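**Re: Reactive glaze pitting on cone 6, dinnerware only**

**kilnshelf_532** wrote:

Second load in a row with pinholes on the bowls and none on the mugs. Same clay body, same glaze bucket, same shelf height. Bisque to cone 04, glaze to cone 6 with a slow cool. The pits are small, mostly in the lower third of the interior. Glaze is Iltton Celadon, sieved once through an 80 mesh. Any ideas before I waste another 40 bowls?

---

**ayten_e** wrote:

Check application thickness first. Bowls pool at the bottom and mugs don't, at least not to the same degree. A thick layer holds gas longer, and when it finally breaks through, the melt has stiffened too much to heal over.

What is your specific gravity? If you are dipping for the same count on both forms, the bowls are getting more glaze.

Ayten Eren, Çetinkaya Studio

---

**drybox** wrote:

Disagree that it's thickness. Celadons are forgiving when thick. I'd look at the bisque. Bowls get stacked in the bisque load and mugs usually don't, so the bowl interiors see less air and the organics don't burn out. The gas then comes out under the glaze.

Spread the bowls out and slow the climb to 200 degrees per hour until you are past red heat.

---

**kilnshelf_532** wrote:

They are stacked in the bisque, yes, 4 high. Specific gravity I have not measured. I go by how it coats a finger.

---

**ayten_e** wrote:

Measure it. A finger test changes with the finger.

For comparison, we keep one place setting from each glaze on the bench as a reference. The bowl is pale green and the saucer has a dark gray-green rim. When a new bucket is mixed, the first bowl out of the kiln goes next to it under the same light.
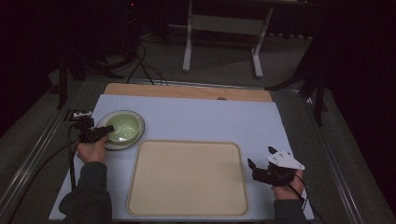

*Pale green bowl on its saucer, cream tray alongside.*

Look at the bottom of the bowl under a lamp at a low angle. Pinholes show as dark specks inside the highlight. You will miss them under diffuse overhead light, particularly on a glossy surface.

---

**mt_vastevia** wrote:

Both of you could be right. Easy to separate the two causes. Take one bowl from the top of a bisque stack and one from the bottom, glaze them the same way, fire them side by side. If only the bottom one pits, it's burnout. If both pit, it's the glaze layer.

Also, an 80 mesh sieve twice does more than once. I had lumps of undissolved material in a Ziltis base glaze that looked exactly like gas pitting – every one had a tiny grain at the bottom under a loupe.

---

**drybox** wrote:

Good test. I'd still add a hold at the top of the glaze firing, ten minutes, then drop a little and hold again. It costs almost nothing and gives the surface time to close.

---

**ayten_e** wrote:

A hold at peak can make it worse if the body is still gassing. The drop-and-hold is fine. The hold at peak I would leave out until the stack test is done, otherwise you are changing two things at once.

---

**kilnshelf_532** wrote:

OK. Stack test first, same schedule, no holds. I'll sieve twice and write down the specific gravity this time. Next glaze load is in February, will post results in this thread.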